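Projektbericht: Lohnt sich die Reparatur? Alte Bürorechner im Praxistest
Verfasst von Tamunoemi Mohammed, Abgabe 27. Februar 2025

3. Ausgangslage und Zweifel

Die Aufgabe klang einfacher, als sie ist. Wir sollten prüfen, ob es sich für eine Schule rechnet, ausgemusterte PCs weiter zu betreiben. Im Informationsblatt von Cudomow steht, dass sich damit "fast immer" Geld sparen lässt. Eine Quelle dafür fehlt, und auf unsere Nachfrage im September kam nur noch einmal dasselbe Blatt.

Unsere Gruppe hat deshalb selbst gerechnet. Von 100 Geräten, die das Schulzentrum Hinddale abgegeben hat, ließen sich laut Liste 91 wieder starten. Das sieht nach einem guten Ergebnis aus. Die Liste sagt aber nichts darüber, wie lange die Rechner danach liefen - ein Gerät, das einmal hochfährt, ist noch kein Arbeitsplatz.

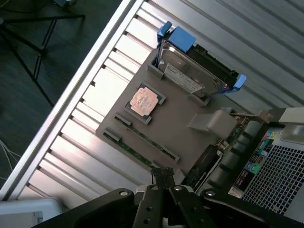
Auch bei den Kosten bin ich vorsichtig. Für Ersatzteile wurden 775 Euro abgerechnet, die Arbeitszeit taucht nirgends auf. Wenn man sie mit einem normalen Stundenlohn ansetzt, schrumpft der Vorteil deutlich. Dazu kommt der Stromverbrauch: Die älteren Modelle brauchten im Leerlauf etwa 70 Watt, und über ein Schuljahr fällt das ins Gewicht.

3.1 Was wir nicht klären konnten

Die Umweltbilanz haben wir weggelassen. Die Werte, die wir dazu gefunden haben, widersprechen sich, und die Studie von Nultside vergleicht Laptops mit Standrechnern. Ob längere Nutzung besser ist als Recycling, halte ich für wahrscheinlich, belegen können wir es mit unseren Daten nicht.

Die Rohdaten liegen im Anhang B. Bei den Garantiefällen fehlen noch zwei Einträge.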